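Progress report to Hemmin, second reporting period
Project: Skirnatix – planning and control software for two-arm table setting
Prepared by Fereshteh Parsa, Tronow
Mon 15 January

Status

Work on the planner is on schedule. Work on perception is two weeks behind, for the reasons given below. Spending is within the amount agreed for the period and no change to the budget is requested.

Planner and control

The new handover planner replaced the old scripted version in December. The scripted version moved both arms to a fixed meeting pose and closed the second gripper on a timer. The new one picks the meeting pose from the grasp that the first arm reports, and checks both arms and their cables against the collision model before either one moves. Planning time for a single handover is now under the limit set in the work plan.

We also rewrote the release logic. The giving gripper now opens only after the receiving side reports a steady grip force for nine control cycles in a row. Before this change, a short spike in the force reading could trigger an early release. The threshold is kept in a settings file, so it can be tuned for each type of object without a rebuild.
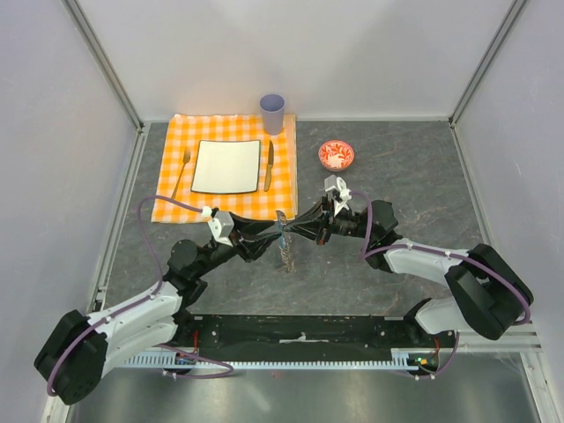 Thin objects remain the hardest case. When both grippers close on the same handle, the fingers hide most of it from the wrist cameras and the pose estimate starts to drift. Tâm Hầu has added a filter that holds the last good estimate and updates it from the joint positions until the object comes back into view. It works well for straight handles – curved ones still rotate in the estimate when they should not.

Perception

The training set now has 3,235 labeled views. The delay comes from relabeling: the first batch marked the handle and the head of each utensil as one region, and the planner needs them as separate regions. The relabeling is finished for knives and forks. Spoons are next.

Tooling

Pastard, our log viewer, can now play back both arms on a shared clock together with the planner's decisions. It has cut the time we spend tracing a failed handover. Logs from before the clock change can be opened but not lined up.

Open issues

The calibration between the two arm bases has to be repeated after every controller restart. A fix is written and waiting for review.

Next period

We will finish the relabeling, retrain the pose model, and run the agreed test of 40 handovers per object type. Results will be included in the next report.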